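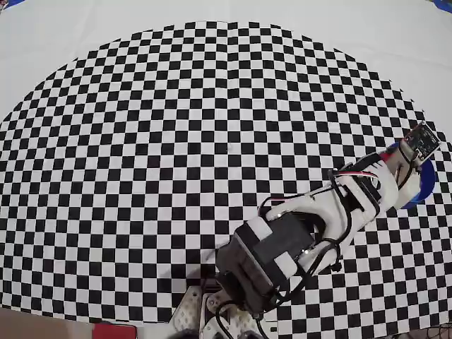 Brown water after mains work, is it safe to run the washing machine?

Posted by Cristóbal Retamal

We're in Hulness, on the Stalska supply. They replaced a valve at the end of our road in August and the cold tap has run light brown first thing in the morning ever since. It clears after a few minutes. The letter says 74 homes are affected and to "run the tap until clear". No mention of laundry. Has anyone had this?

hulness_jo

It's most likely iron sediment from the old pipes. It won't hurt the machine but it can mark whites, and bleach makes the marks worse. Run the cold kitchen tap until it's clear, then do a dark wash first. If it's still brown after 14 days, ring Stalska and ask them to flush the main. Get a reference number. We had to ring twice before they came out.

Insaurralde52

Buy a filter.

pete_m

A jug filter does nothing for the washing machine. Check the small mesh filter where the inlet hose screws on, ours was full of grit. Turn the water off at the valve before you undo it. Also ask the neighbours. If theirs is clear then it's your own pipe.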